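Match Day Mud: Getting the Kit Clean Without Losing the House

Plornmont Rovers play on a pitch that is mostly river. Anyone who washes for a player in that league, or drives one home, has views on mud. These are mine.

Let it dry. Wet mud rubbed into a white sock is there for the season. Hang the lot on the fence, have a sandwich, then knock the worst off with a stiff brush.

Turn shirts inside out before they go in, or the number 17 will be a 1 by the end of April. Wash at 60 only if the label agrees. Mine didn't, and our goalkeeper now plays in something closer to a bib.

Grass stains want dish soap and an old toothbrush. Mark the toothbrush. I can't stress this enough.

Cleats never go in the machine, whatever your brother-in-law says. Bang the soles together outdoors, pull the insoles, and stuff the toes with newspaper. Change the paper after 3 hours. The sports section works as well as any, and after Saturday's showing against Grurnon it had it coming.

For the uppers, use a damp microfiber cloth and go easy on the water. Fold it in quarters and you get eight clean faces before it needs rinsing.

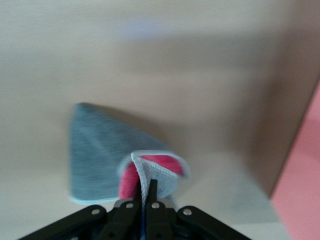 A folded microfiber cloth, ready for the uppers.

Wash the cloths on their own and skip the fabric softener. Shin guards get soap, water and a windowsill, preferably someone else's.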